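Re: [oldfurniture] Table top from the attic, oil or wax?
From: Amado Soriano
Time: 9:40 in the evening

On the list this morning, Sadetetti wrote:

> I have taken down a kitchen table that was in the attic
> since my aunt moved. The top is solid wood, but dull and
> a little gray near one end. My neighbor says to sand
> everything and put varnish. My father says only wax. We
> will eat on it every day, with two children. What do you
> all use? And must I do the underside too?

Hello all,

I can answer a part of this, as I finished my second table in January and I made most of the mistakes already. Please excuse my English.

First, I would not sand everything. Wash the top with warm water and a little soap, wipe it, and leave it until the next day. Then look again. On my table half of the gray was old polish with dirt in it, and it came away with a soft cloth and mineral spirits. I had bought paper for the whole job and I used two sheets.

If you must sand, go with the grain and stop earlier than you want to. I used 120 and then 180. Some people on this list go much finer, but then my oil did not want to enter the wood.

About oil or wax. Wax alone is beautiful and I have it on a small bookcase. For a table with children I would not choose it, a hot cup leaves a ring and you must start again in that place. I use the Iltenura hard oil, thin coats with a cotton rag, and I wipe off all that stays on the surface after fifteen minutes. The color goes warmer and the grain stays quiet, near to this brown: 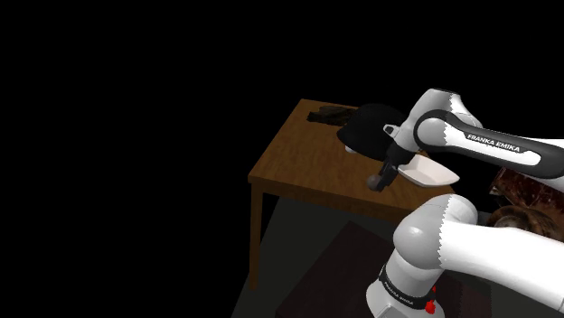
Medium brown top, darker grain, straight square leg.

You ask about the underside. Yes, please do it, one coat at least. My first table I did only on top, and by the summer the boards had a small curve. Morelli explained to me then that the two faces must take and give moisture in the same way. I am not sure that this was the full cause, but with the second table I did both sides and it is still flat.

Varnish I have tried also, on a desk. It is strong, your neighbor is right in this. But when it gets a scratch you see the scratch as a white line, and to repair one place is difficult. With oil you rub a little on the bad place and go on with your day.

For the first weeks be careful. The oil feels dry the next morning, but it is not hard yet. We put nothing wet on ours for 9 days, and after that only normal things, plates and bowls and the food for dinner. Onions and lemons I do not cut on the wood directly, the lemon makes a pale spot.
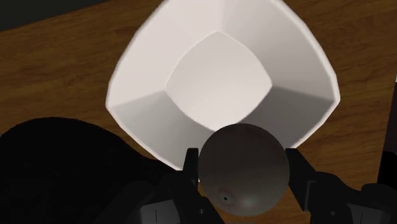
White bowl on brown wood.

One more thing, and it is important - oily rags can catch fire by themselves when they lie in a ball. Open them flat outside until they are stiff, or put them in a metal can with water and a lid. I did not know this with my first table.

Does anyone have experience with the Bravetti soap for oiled wood? The large bottle says to use it every month, and to me this seems too often.

Greetings,
Amado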